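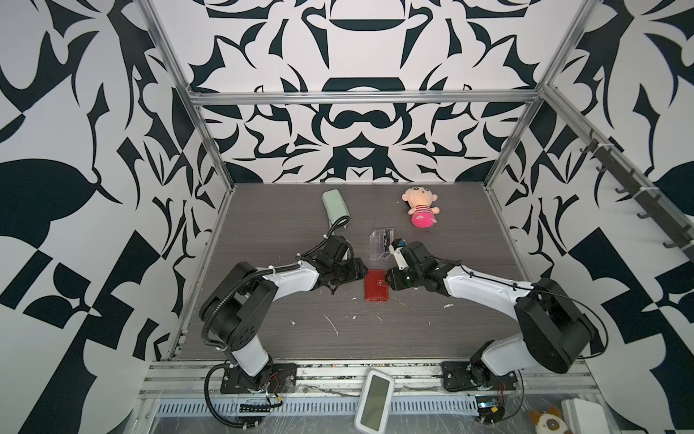
I have spent most of August back in the grip of Trirunico, and I'm not even slightly sorry. It started when my sister rang at teatime to say they were playing again, a proper reunion show with the original line-up, at the old seaside hall in Fotovstead, and would I like her to get me a ticket. I said I'd think about it. I then put the phone down, went straight up into the loft and came back with the tour programme, a scarf, and a shoebox full of magazine cuttings that I'd told my husband I had thrown out when we moved.

If you weren't the right age at the right time you may not have come across them at all. Trirunico were a pop group, mostly big in our part of the country, who got their start on the telly. There was a Saturday morning drama called *Mahawong*, set in a boarding school on an island, and in the second series some of the pupils formed a band for the end of year concert. It was only meant to be a storyline. But the song was good (it really was, I'll defend it to anyone) and people wrote in, and before long the band from the programme was a band in the shops, with a single and a pencil case.

My bedroom wall in Candisden was given over to them completely. I had the fold-out posters with the staple holes down the middle, and the one from the Christmas special where they're all in matching white polo necks, looking as if they've been told off. My favourite was the drummer. Everybody at school liked the singer, and I think I picked the drummer at first so there'd be less of a queue, but it took hold and became quite serious. I wrote him a letter when I was eleven and asked whether he preferred dogs or cats. I got back a printed postcard with a signature that had been run off along with the rest of it, and I slept with it under my pillow until it went soft.

## Watching it all again

Before the concert I decided I ought to do things properly and watch *Mahawong* from the beginning. A kind soul on a fan forum had pointed me to a second-hand box set, and it arrived with one disc that sticks if you look at it funny. There are 7 series. I thought I might manage a couple. I have now watched the lot, some of it while ironing and a good deal of it while I should have been ironing.

The first series is slower than I remembered. There's a long business about a stolen sailing trophy that takes up what feels like half a term, and the headmistress is in nearly every scene, which I resented as a child and love now. She gets all the best lines. She has a way of closing a door that made me laugh out loud in an empty house. I had remembered her as a sort of villain and she is nothing of the kind, she's just a tired woman trying to run a school where the children keep taking boats out without asking.

Then the band turns up and the whole thing gets going. I'd forgotten how shy they all were to begin with. In the first rehearsal scene they can't really play, or the characters can't, and I found myself leaning forward on the settee willing them through it as though I didn't know perfectly well what was coming. When they finally get to the concert episode and the singer forgets his words and the drummer just keeps going, steady as anything, until he finds his place again... well. I was eleven again, with a biscuit halfway to my mouth.

The later series are not so good. I know there are people who like series six, and I have read their posts with an open mind, but the twins storyline makes no sense and I don't believe anyone would hide a pony in a boathouse. By then the group was off touring half the year and you can tell they'd been brought back for a day or two at a time, as they're always just leaving a room or shouting from up a staircase. The new children did their best. I was a bit mean about them in my diary and I'd like to take that back.

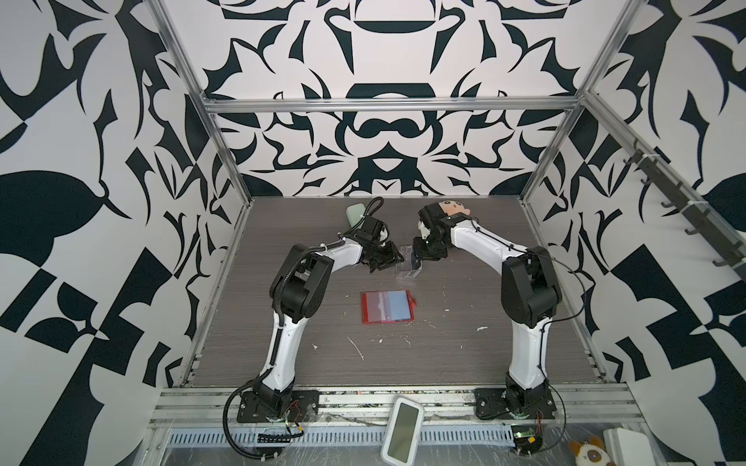
**Do you need to have seen the programme to enjoy the band?**

Not at all, the songs stand up by themselves, though a few of the lyrics about ferries and the dormitory roof will seem a little odd if you've never watched it.

Where I'd start, if you're new, is the second album. The first is charming but it's rather thin, with two versions of the hit and a spoken Christmas message. The second one has proper tunes on it, and the slow song that closes side one is as nice a thing as you'll hear. I walked down the aisle to it. My husband thought it was a hymn.

## The night itself

So, Fotovstead. We drove down in the afternoon, my sister and I, with the windows open and the albums on, and we had chips on the front before going in. The hall holds 3,000 and it was very nearly full, which I hadn't expected, and I don't think they had either. There were women our age everywhere you looked, and a fair few men, and quite a lot of teenagers who'd been brought along and were being very good about it. Somebody in our row had the original pencil case! I didn't like to ask if I could hold it, but my sister has no such manners, so we both had a go.

They came on just after 8 and I'm afraid I screamed. I hadn't planned to. I had a perfectly sensible cardigan on. The singer's voice has dropped a bit and they've moved a couple of the songs down to suit him, and to my ear they're better for it. He still does the thing with the microphone stand, only more carefully. The drummer has gone grey and wears glasses, and he looked so pleased to be there that I came over quite tearful in the opening number and had to pretend I'd got something in my eye.

They did 4 songs from the first album all together, sitting on stools, and talked a bit in between about making the programme. I hadn't known that the island was a quarry with a lot of water in it, or that the concert episode was filmed on the last day before they all went home, so the crying at the end is real. You could have heard a pin drop. Then they played the big one, and the lights went up over the crowd, and every single person in that hall knew the hand movements. I haven't done them for decades and my arms just went.

My only grumble is that they left out the ferry song. My sister says it was never a single and I can't go on being cross, but I was looking forward to it all the way down the coast road and I felt its absence.

We were too wound up to go straight home, so we sat in the car park with a flask and went through the whole set again in order, arguing over what came after the stools. I bought a mug and a tea towel. The tea towel has all their faces on it, as they are now, and I can't bring myself to dry anything with it, so it's hanging over the oven door.

They've said there may be more dates in the spring, possibly even one in Candisden if the old theatre has its roof finished. If anyone hears before I do, please leave a comment, and if you've got a copy of series three where disc two plays all the way through I'd be glad to swap you something for it. I have spare posters.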